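Workshop > Projects > Emus

Emus gets a bench at last

Last updated: 2019-01-23 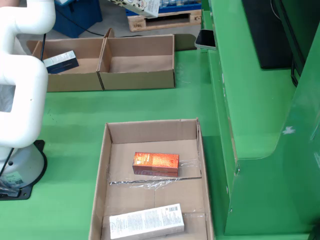
Emus on the green table, with the big cardboard tray and the divided box.

I've been itching to write this one up! Emus is the white arm Flor Villanueva and I have been fitting out in our corner of the Ngau workshop, and the job we've set it is a simple one: pick a boxed product out of a tray and put it in a compartment. Simple for you and me, anyway. The code is up to 454 lines (most of them mine, the tidy ones Flor's).

Boxes on bare cardboard are lovely to work with. Clear plastic film is another matter – it's wrinkly and shiny, and I'm determined to get picks working with it left in the tray. Slamet Hartono reckons we should lower the approach speed to 66 and be patient. I want to try a softer suction cup first, so we've agreed to do both, mine first!

Still on my list: clip the cable to the side of the arm, teach it the second compartment, and find out why it stops dead whenever I save a new position. If you've met that one, please leave me a comment.

Recent posts
Mounting plates, take 3
What I bought in Listevstead
Kemville maker day in April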